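G'day, I'm Harish Rao, and Trilline is the little tutoring school I run above the bakery on Lobo Street. We teach maths and English to kids in Years 5 to 12, mostly after school, and yes — the whole stairwell smells like finger buns by four.

I started out at my mum's kitchen table with 4 students and a whiteboard I'd pinched from my brother's garage. Karthikeyan Namboodiri came on board the next July to look after senior maths, and he's still the only person I know who gets excited about logarithms before breakfast.
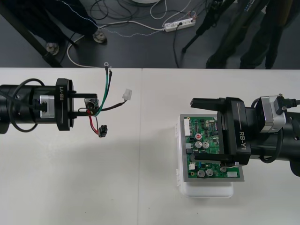

These days we've got 60 families on the books and I reckon I know most of the dogs' names as well. Classes run for 50 minutes and we keep them small, so if your kid's gone quiet we'll notice. We don't do lock-in contracts. Pay by the term or by the week, whatever suits.

Parking's a bit of a pain out the front, so try the lane behind the chemist. Pop up any arvo after 3.30 for a look around (mind the top step!) and have a yarn with either of us about what your young one's stuck on.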